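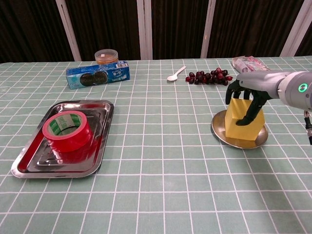 Jocelyn Malabanan wrote under my last post that showing a robot a task by remote control is only slow puppetry, and that a good program would need none of it. I have thought about this for two days and I want to answer in several posts, because one is too small.

1/ First, I agree with the word slow. A task that my own hand does in one breath takes me 30 seconds through the controls. When I started in April it took me much longer, and my shoulder hurt in the evening.

2/ But a puppet forgets everything when you put it down. What I do with the arm is recorded: the joints, the fingers, the camera view at chest height. Later a model is trained on these recordings and must do the task without me. The puppetry is the textbook, if you want.

3/ The task this week is called "block and plate" in our list. A yellow block, a round steel plate, a hand with fingers that must close well and open well. On paper it is one line. My notes on it are now four pages.

4/ Most of the pages are about the thumb. With a simple gripper of two jaws you decide open or closed. With a hand like this one, you decide where the thumb goes, and you must decide it before the fingers arrive. If the thumb is late, the block turns under the fingertips and you are holding a corner.

5/ Orlando Flores, who taught me, always says "thumb first, then think." I do the opposite when I am tired. I can see it in my recordings from after lunch.

6/ About steel. Steel plates and trays are difficult for me because they shine. Through the headset I see a yellow block and also a weak second yellow block under it, and my eye wants to measure the distance to the wrong one. I learned to look at the rim of the plate and not at the middle.

7/ Somebody asked why we do not clear the table. Cookies, grapes, a tape roll, a little spoon, they all stay while I work with the block. A model which has only seen clean tables becomes confused in a kitchen. So between the series we move the other things to new places, and I must not touch them with the arm, which makes me careful with the elbow.

8/ The grapes are the worst neighbors. A cookie box you can push a little and put back. A grape rolls, and then the recording is marked as bad and I start again. I like them very much after work.

9/ Now numbers, because Jocelyn asked for them also. Our team at Kiltport has 2,887 accepted recordings for the tabletop set. I made 200 of the ones with the block. I will not say how many I threw away, only that the folder for them is bigger than I wish.

10/ What makes a recording bad? For us: a long stop in the middle, a drop, a second try at the grasp, a touch of another object. The long stop surprised me. I thought a pause is harmless. But the model learns the pause too, and then it stands over the plate like a person who forgot why he came into the room.

11/ We keep some recordings with mistakes and repair, in a separate set. Yolanda Condori argued for this and I was against it. I changed my mind when I saw the trained arm miss a cup, go back a little and take it correctly. It had the same small move to the left that I make. It was strange to see my own habit there.

12/ We tried also the other way, to guide the arm by hand. You hold the wrist and lead it where it should go. For big motions it is much more natural. For fingers it is not good: my two hands are busy with the wrist and the fingers have no one. And my sleeve is in every camera view.

13/ Segundo Rengifo at Bovton works with a glove, and he says the fingers are better with it but his glove needs calibration each morning. I would like to try it. If someone here has used a glove for small soft objects, please write to me how you did it.

14/ So Jocelyn, maybe a good program could do it without any teacher. I did not meet this program yet. Tomorrow I continue with the plate moved closer to the edge of the table, and I will post if the thumb behaves.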